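Sivmont Home & Yard Forum > Floors, Counters & Tables > Orange pine, do I stain it or learn to live with it?

larkspur_dee
Aug 25, 2018

Okay, long post, sorry in advance. We moved into my aunt's old place in May and pretty much every piece of wood in it is orange. The kitchen table is orange, the trim is orange, the built-in bench is orange, and there's a big hutch in the dining room that glows when the sun goes down. It's all knotty pine with what I'm guessing is decades of old varnish on it.

My husband loves it. I did not love it when we moved in and I've gone back and forth maybe a hundred times since. Some mornings I come down and it's warm and cozy and smells like my aunt's coffee, and other mornings I feel like I'm living inside a pumpkin.

So what would you do? Options as I see them:

Strip it all and go for a clear matte finish. I got a quote for the trim and the hutch and it was 3,000 dollars, and that's without the table.

Stain it darker over the top, which my neighbor says is easy and the guy at the paint store says is a terrible idea.

Leave it alone and change everything else. Walls, curtains, rugs, whatever.

I'm handy-ish. I've refinished one chair. It came out fine if you don't look at the legs.

tomfromthehill

Leave it. Every ten years people decide the wood in their house is the wrong color and every ten years they're sorry. My parents painted all of theirs white in the eighties and I spent two summers getting it off again.

Also pine doesn't take stain evenly. You'll get blotches wherever the grain is soft and your knots will go nearly black.

greasepencil

Disagree with Tom, a little. Blotching is real but that's what conditioner is for. You put it on, wait, wipe, then stain. I did a whole bedroom set that way and it's not perfect but it looks like a person meant it.

What you can't do is stain over varnish and expect it to soak in. It'll sit on top and stay tacky and you'll be picking cat hair out of it until Christmas. So your paint store guy has a point.

larkspur_dee

We have two cats so thank you for that image, lol.

Greasepencil, how long did the bedroom set take you? Start to finish?

greasepencil

19 days, but I have a job and a bad shoulder. Most of that was sanding. The dresser drawers alone about did me in.

mohcine_t

Hi all, Mohcine Tawfik, I mostly lurk in the tile section but this one is close to my heart. I grew up with orange wood and I married into more of it.

Before you spend any money, work out what's sitting next to it. Orange looks a lot more orange beside blue-gray or bright white. Our first kitchen had a cool gray on the walls (a Lellow color, I forget the name, something with fog in it) and the cabinets looked like traffic cones. We went to a creamy green and I swear the cabinets dropped two shades overnight. Same cabinets! Two gallons of paint.

Try it with a big piece of poster board first. Paint the board, prop it behind the hutch, walk past it for a week.

larkspur_dee

Ohhh. Our walls are blue-gray. I picked it. I thought it would calm things down.

mohcine_t

Everybody thinks that. Blue is across from orange on the color wheel so they make each other louder.

tomfromthehill

I'll go along with Mohcine on the paint. I still say don't touch the wood though.

QuiltBarn

Can I put in a word for dark stuff? I don't think the answer is always to soften it. I had the same kind of table and tried every beige runner and oatmeal placemat in the store and it all looked dingy. Then my sister gave me some really dark brown placemats for my birthday and it was like the table sat up straight. Dark brown, black, even a deep forest green. It gives your eye somewhere to land.

And stone next to it helps too, in my opinion. Something with a bit of weight to it.

greasepencil

See, I'd find that gloomy. Dark on orange says steakhouse to me. Steakhouse with the little candle in the red glass.

QuiltBarn

I LIKE a steakhouse

hettie_in_phuthong

Popping in from Phuthong, where half the houses have reddish wood floors and not one soul is fretting over it. My landlady rubs hers with oil twice a year and would chase you out with a broom if you suggested stain. I do think part of this is just fashion. Ten years ago the magazines were all espresso, then everything was gray, now it's all that pale bleached stuff. Orange will have its turn again and you'll be ahead.

That said, a shiny finish makes it worse. If yours is glossy, maybe scuff it lightly and put a matte topcoat over the old varnish. You keep the color but lose the glare, and you skip the stripping.

larkspur_dee

Hettie that might be the thing. It IS really shiny. Is scuffing a one-weekend job or a greasepencil job?

hettie_in_phuthong

Weekend for the table. Do the underside of a leaf first so you can see if the new coat sticks. If there's old furniture wax on it you need to get that off with mineral spirits or nothing will hold. Windows open, and lay the rags out flat to dry outside before you toss them.

greasepencil

Seconding the wax warning — that's how I ruined a nightstand. Little fisheyes all over the top.

larkspur_dee

Okay, update. I did the poster board thing with a warm greeny cream and my husband, who claims he can't see colors, said "huh, that's better" without being asked. So the walls are getting painted. The trim stays. I priced it out and even with good brushes I'm way under 1,000.

Still undecided on dark versus light for the table itself. Here's dark brown on orange wood, like QuiltBarn means. It's a computer rendering but the color is very much our table, knots and all.

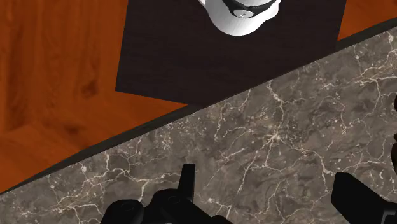 Dark mat on orange-brown wood, with the kind of streaky grain we've got everywhere

I kind of love it? I was all ready to side with the steakhouse people. The dark brown makes the wood look richer to me and the streaks look like they belong there.

QuiltBarn

YES. Thank you. That's it, that's the whole thing I was trying to say. Look how the grain shows up once there's something plain and dark beside it.

greasepencil

I'll give you that it looks better than I pictured. I'd still want something lighter in the room. One dark thing, fine. Dark mats and dark curtains and a dark rug and I'm asking for the dinner menu.

tomfromthehill

Get cork-backed ones if you go with placemats. Rubber backing can stick to old varnish and leave a mark, and you won't find it until you move them. Ask my wife about her mother's sideboard.

larkspur_dee

Good to know, I would have bought the rubber ones. There's a set of Vinau mats at the store by my work and I think they're felt underneath? I'll check on Monday.

mohcine_t

Felt's fine. Just shake the crumbs out, grit under there will scratch a new topcoat. And let the topcoat cure a good long while before you put anything on it. Dry to the touch doesn't mean hard. Go by the can and then add some.

hettie_in_phuthong

What are you doing about the hutch, by the way? You haven't mentioned it since the first post.

larkspur_dee

Leaving it! I moved the lamp away from it and took the blue plates out and put my aunt's brown and cream ones back where she had them. Yes, I know. She had it right and I spent the whole summer fighting it.

The bench I might still paint. Don't yell at me, Tom.

tomfromthehill

Not yelling. Use a primer that blocks knots or they'll bleed through yellow on you in a year. Shellac-based, two coats over each knot, three if they're sappy.

And save some of the old cushions, you'll want them to match the color against.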